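# About Rerau

Rerau runs the regional data network for public libraries, teaching hospitals and technical colleges. It provides its members with fixed connectivity, address space, name service, mail relay and storage over a fiber backbone that it operates itself. It is a nonprofit association. The members own it in equal shares, elect its board in March and approve its budget at the same meeting.

## What we operate

The backbone has three core nodes, named Tutum, Ghauri and Nimivell, connected in a ring. Each node can carry the full load of the ring if one of the other two is out of service. Aggregation sites connect to two core nodes over separate fiber paths. The total length of lit fiber is 2,055 kilometers, most of it held under long leases from power and rail companies. Rerau does not own ducts or trenches.

Member sites connect in one of two ways:

- **Single access.** One fiber pair to the nearest aggregation site. Repair is handled during business hours unless the member has asked for extended cover.
- **Dual access.** Two fiber pairs that enter the building at different points and end at different aggregation sites. Repair is handled at all hours.

Hospitals are required to take dual access. Colleges and libraries choose for themselves, and a site can move from one class to the other at the end of any budget year.

## Services

All members receive IPv4 and IPv6 routing, recursive and authoritative DNS, network time, and filtering of attack traffic at the border. These are covered by the annual fee. Mail relay, off-site backup and certificate issue are optional and are billed at cost.

Storage for backup is held at Tutum and copied each night to Nimivell. Data is encrypted at the member's end before transfer, and Rerau does not hold the keys. A member that loses its keys cannot recover its data through us. New members are asked to confirm in writing that they understand this before the service is turned on.

We do not sell service to households or to private companies. A company that works inside a member's building may use that member's connection if the member agrees and takes responsibility for the traffic.

## How we are organized

Rerau has a staff of 36, of whom 20 work in network operations. The rest are divided between member support, software and administration. Usman Sial is director of operations and is responsible for the backbone, the operations desk and field work. Mudassar Dhanial leads member services, which covers site surveys, contracts, training and the support desk.

The operations desk handles faults and planned work. Planned work on the backbone is done at night and announced to the technical contact at each affected site. Emergency work may be done at any time, and a written report follows once the fault is closed. Reports are kept in the member portal with the cause, the start and end of the fault, and any change made to equipment or procedure.

## Policies

Traffic is not inspected beyond what is needed to route it and to detect attacks. Flow records are kept for a limited period set by the board and then deleted. Requests for records from outside the association go to the director of operations, who answers in writing.

Equipment at member sites remains the property of Rerau. The member supplies power, cooling and a locked room or cabinet, and allows access for maintenance. Sites with dual access must also supply two separate power feeds.
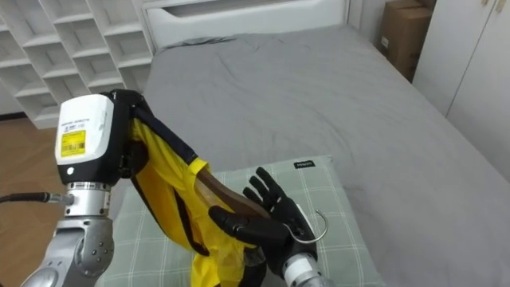
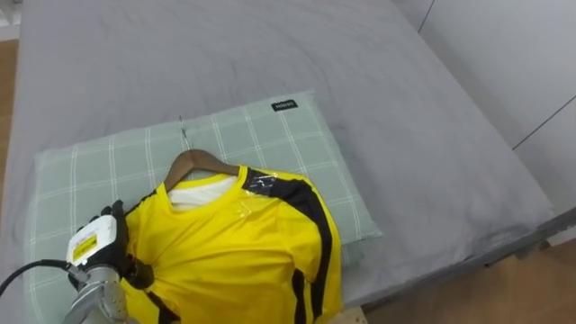

## Joining

Membership is open to any public library, teaching hospital or technical college in the region. An application needs a signed letter from the head of the institution, a list of sites with street addresses, and the name of a technical contact. Applications received by 30th September are considered for the next budget year. Later ones are held over.

After an application is accepted, member services carries out a survey of each site. The survey records the building entry points, the equipment room, the power supply and the distance to the nearest aggregation site. The institution then receives a quote for construction, which is charged once, and a statement of the annual fee. The fee depends on access class and port speed. It does not depend on the volume of traffic.

An institution may withdraw at the end of a budget year with written notice. Address space assigned by Rerau must be returned on withdrawal. Domain names remain with the institution, and the support desk will transfer them to another provider on request.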